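Clusetora Daily Readings: is a prayer app worth paying for?

Rokeya Jayasinghe
July 2020

I should say at the start that I didn't want to like this. I have kept the same battered reading plan in the back of my Bible for years, ticked off in pencil, and I have a low opinion of anything that buzzes at me to pray. But three people in my home group had signed up to Clusetora by the end of May, and one of them offered me her spare family login, so I gave it 35 days.

What you get is a reading for the morning, a psalm for the evening, a short reflection on each, and a prayer list you fill in yourself. There is a free version with the readings only. The paid one costs £4 a month and adds the reflections, audio and something called Paths, which are themed courses lasting a week or so.

The readings are fine. They follow a sensible order, they don't skip the awkward bits of Judges, and you can change the translation without losing your place. The audio is clear, though the man reading Lamentations sounds as if he is selling me a conservatory. My mother-in-law thought he was lovely, so take that as you like.

The reflections are where I started to grumble. I read every one of them and I'd say a good half could be swapped round without anyone noticing. The passage is about Jonah sulking under his plant, and the reflection is about taking a moment for yourself. The passage is the rich young ruler, and the reflection is about taking a moment for yourself. When a writer is allowed to get on with the text it is much better. The Path on Ruth, all seven days of it, was careful and rather moving, and had plainly been written by someone who had sat with a commentary. I wish the app told you who.

Then there is the streak counter. You get a small flame for each day you finish, and it goes out if you miss one. Mine went out on day 19, when I had been up half the night with a poorly child and prayed more than I had all month. I can't see what a flame has to do with it. You can switch it off, but the setting is buried under Display, then Extras, and it came back on after an update.
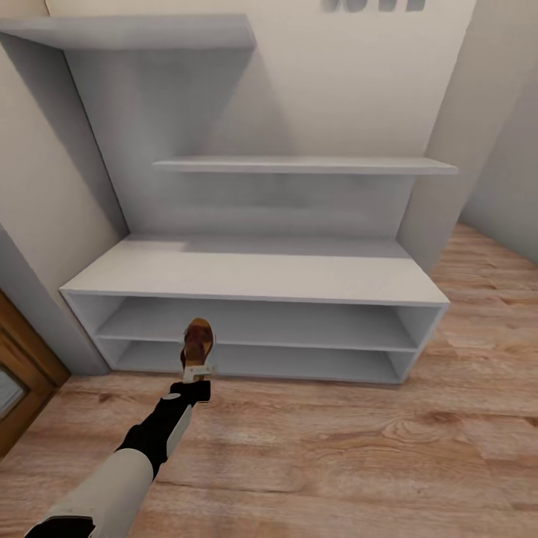

Women's Fellowship, empty shelving unit

The prayer list I will give proper credit. You type in a name, choose how often you want to be reminded, and it brings people round again quietly. I had let a couple of folk slip off my own list and was glad to be prompted. It doesn't share anything with other users unless you ask it to, and I checked that twice before putting in anything private.

Compared with Prindel, which some of you used last Lent, Clusetora is easier to read and has far fewer adverts for itself. Prindel has the better notes on the Psalms. Neither of them beats a printed book with wide margins if you like to write things down, and the notes box in Clusetora loses your line breaks.

Would I pay for it? The free version, yes, I'd tell anyone to try that, particularly if you travel or have trouble with small print. The full one I'm not persuaded by. I have given the login back and kept the pencil. If the Ruth writer does another Path I may ask to borrow it again.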